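Ankle boot

An ankle boot is a short boot whose shaft ends at the ankle or a little above it. The upper is commonly of leather, and many models close with a zip on the side of the shaft.

Black leather pairs can be polished to a high shine - the rounded toe cap shows this best.

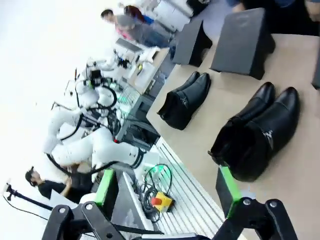

Storage

Boots are cleaned and dried before they are put away. Pairs are kept together, standing or laid on their sides, and the zip is closed so that the shaft keeps its form.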